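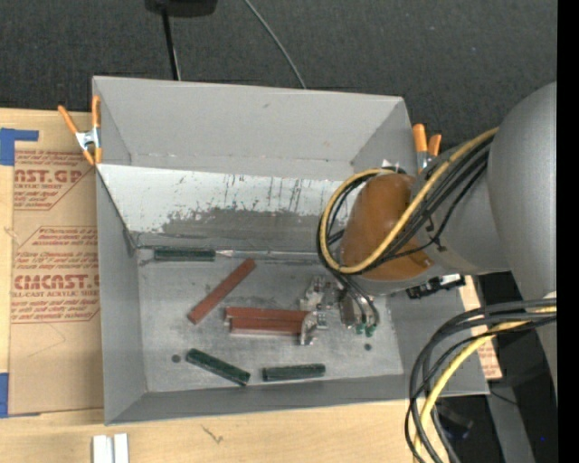
The trouble with owning 192 jigsaws' worth of boxes is that eventually somebody asks to borrow one, and then you have to confess that you don't really know what's in them.

I should explain. My aunt left me the lot when she moved to a flat in Lulley with a lovely view and no cupboards, and I said yes on the phone without thinking (I was eating toast at the time and would have agreed to anything). They came in the back of Taha Fahmy's van one wet evening in November, and he carried every box up to my landing and wouldn't take so much as a cup of tea for it. Taha runs the puzzle library in Mitimlow, and I think he already knew he'd be seeing me again.

If you've never come across a puzzle library, it works just as you'd hope. You bring a jigsaw in, you take a jigsaw out, and you put 50p in a tin if you forgot yours. Mitimlow's has been going for nearly 25 years in the room behind the chapel, and on a good afternoon you can't get a chair. I went along meaning to hand over my aunt's collection and walk home lighter. I came back with two more!

What I hadn't bargained for was how much people mind about them. I'd always had jigsaws down as something you did at Christmas when the telly was bad, with one uncle doing all the sky and everyone else drifting off for a mince pie. In Mitimlow they have views. There are edge-firsters, who won't touch a middle piece until the border's closed, and there are people who start with whatever's red. There's a woman called Mrs Okafor who never looks at the lid. She has a friend tip the pieces into a pillowcase for her and keep the box, and she doesn't find out whether she's doing a harbour or a basket of kittens until she's well into the second evening. I tried it her way and lasted an hour before I rang my sister and made her describe the picture to me.

Then there's the missing piece. Everyone has a story about one. Taha's is a steam train he finished on holiday in Dridomer, with a hole where the driver's face should have been, and he still checks his coat pockets when he tells it. At the library they write it on the lid in biro — "1 gone, bottom left, grass" — and I've grown very fond of those notes. Some of them have been answered. "Found it! Was in the hoover," says one, with a different pen underneath adding, "Has been chewed."

I've been working through my aunt's boxes since, one at a time, on the old card table in the spare room. You do have to actually make a puzzle to know it's whole, so there's no hurrying it. I do an hour after supper with the radio on low, and I've found I sleep better for it, though my neck has complained. A friend lent me a lamp on a bendy arm and that's helped more than I expected. So has turning all the pieces face up before I start, which I used to think was for fusspots.

A few things I've learned, if you're tempted. Buy second-hand, always, and don't be put off by tape on the corners of a box. A thousand pieces is plenty. Put a bit of thick card under the whole thing so you can move it when visitors come. Never, ever start on the dining table the week before a birthday. And if someone wanders past and slots in the piece you've been hunting for all evening, you have to say well done, and you have to sound as if you mean it.

Last night I finished one of the very old ones, a village cricket match in thick, wobbly wood that smelt of my aunt's airing cupboard. All there, down to the umpire's hat. I wrote "complete" on the lid, and then I rang her up in Lulley to tell her. She wanted to know if I'd done the sky last. I had, and she was thrilled, and now she'd like to borrow it back.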